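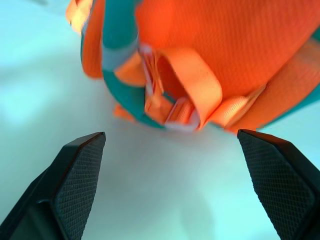 2 min read

I've owned the orange bag for eight years now and I still get a bit of a lift when I see it on the hook by the back door. Orange with teal trim! Mum said I'd be sick of it by Easter. I wasn't, and I've since worn the thing to work, to the beach, up a fair few hills and once to a wedding in Durnetmont (the shoes were in it, I'm not a monster).

I'd gone into Parsons on a Monday to buy something sensible in navy. Howard Whitlock was on the counter, and he let me fill three navy bags with stuff from my own boot before wandering over with this one and saying, "Try that." It had the webbing loop underneath, which I'd never had on a bag before and couldn't see the point of. These days my wet thongs live on that loop from November to March and I'd be lost without it.

What I love is the cloth. Get up close and it's got a fine little weave, almost ribbed, and the colour changes all over the place – proper reddish down in the folds, nearly peach along the straps. You don't notice that in a shop under tube lights.

It has been mended, mind you. Natalie Mottram does repairs out of her garage in Grostano and she's had it on her bench twice, once for a zip and once for a side seam I'd tortured with a 12-pack of tinned tomatoes. She charged me less than lunch both times and told me off both times as well. Her advice is to wash it by hand in cool water with a bit of plain soap, then hang it upside down in the shade with every zip open. I did it in the laundry tub last weekend and the water came out the colour of strong tea.

My sister's just bought the Favon, the grey one with all the pockets. Lovely bag. She's already left it behind in two cafes, and I reckon she'd have spotted an orange one on her way out the door.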